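Nindex Junior Pages
Materials and Making: Wear, Scratches and Sorting

How a Metal Bin Gets Its Scratches

A bin is a container with an open top. Some bins have one space inside. Others have a wall across the middle that makes two spaces, called compartments. The wall is called a divider. Bins of this type are used in workshops, post rooms, school supply closets and kitchens, anywhere that small things need to be kept together.

This page explains what metal bins are made of, why paint comes off them, and why the things inside end up where they do.

What the bin is made of

Most metal bins start as a flat sheet. A machine cuts the sheet to shape, and a second machine folds it along straight lines. This is similar to folding a cardboard box, but it takes much more force. The corners are then joined. One way is to melt the edges together, which is called welding. Another way is to use rivets, which are short metal pins with flattened ends.

Bare steel rusts. Rust forms when the iron in steel meets water and oxygen. To slow this down, the maker covers the steel with a coating. The coating may be paint, or it may be a powder that is baked on in an oven. At an oven temperature of 200 degrees Celsius, a typical powder melts, spreads out and hardens into a smooth skin.

The skin is thin. It is also softer than the steel under it.

Three kinds of wear

Engineers use the word "wear" for the slow damage that comes from use. Metal bins show several kinds.

Scratches. A scratch is a narrow line cut by something hard moving across a surface. A shallow scratch stays inside the paint. A deep one goes through to the metal.

Scuffs. A scuff is wider and shallower than a scratch. It is made by rubbing. Some of the mark may be material left behind by the other object, and this part can often be wiped off.

Bare patches. When many scratches cross each other, small islands of paint are left between them. The islands have little to hold on to, so they flake away. The result is a patch with ragged edges where the metal shows.

Wear is not spread evenly. It collects where things touch most often. The floor of a bin carries the weight of everything in it, so the floor is usually scratched in many directions. A sloping divider can get a lot of wear low down if things slide along it on the way to the bottom. The back wall of a compartment may be touched far less and can stay smooth for years.

The divider and the front compartment below both have marks to look for. Compare the upper part of the divider with the lower part, then look at the middle of the floor.
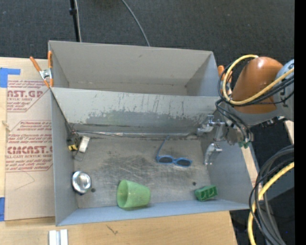 Why round things roll and flat things stay

Shape decides how an object moves inside a bin.

A cup on its side touches the floor along a line. It can roll, but many cups are wider at the rim than at the base. An object with one wide end and one narrow end does not roll straight. The wide end travels farther with each turn, so the cup moves in a curve until something stops it.

A round tin is different. Standing on its flat base, it stays put. Tipped onto its edge, it can roll until it meets a wall, and it may then rest there.

A block with flat faces does not roll. It has to be pushed, and the floor pushes back with a force called friction. A block can also come to rest at a tilt if one edge is held up.

Sunglasses have an awkward shape. The side pieces, called temple arms, fold on hinges. With an arm sticking out, the sunglasses need more room and can catch on other objects. Lenses also scratch easily, so a case is a good idea before they go into a metal bin.

What small holes are for

Many bins have small round holes in the floor. Holes can do several jobs. A screw or bolt can pass through one to fix the bin to a table. Water can drain out through one. Some holes are made in the factory so that the bin can be hung up while it is coated. It is hard to tell which job a hole had just by looking at it from above.

Try it: the paint test

You will need 2 clean metal jar lids with paint on the outside, a coin, a soft cloth and a sheet of newspaper. Ask an adult before you start, and check that the lids are not needed.

1. Put both lids on the newspaper, painted side up.
2. Rub the first lid with the cloth 10 times. Press firmly.
3. Drag the edge of the coin across the second lid 10 times, always in the same direction.
4. Drag the coin another 10 times, crossing the first lines.
5. Look at both lids under a lamp. Tilt them – marks show up better when light comes from the side.
6. Draw what you see and label each mark as a scratch, a scuff or a bare patch.

Do not blow on loose flakes of paint. Fold them up in the newspaper, put it in the trash and wash your hands.

Words to know

Coating: a thin layer that covers and protects a material.
Compartment: one of the separate spaces inside a container.
Friction: a force that resists sliding between two surfaces.
Rivet: a metal pin used to join sheets.
Wear: slow damage to a surface caused by use.

Next page: Why Some Plastics Let Light Through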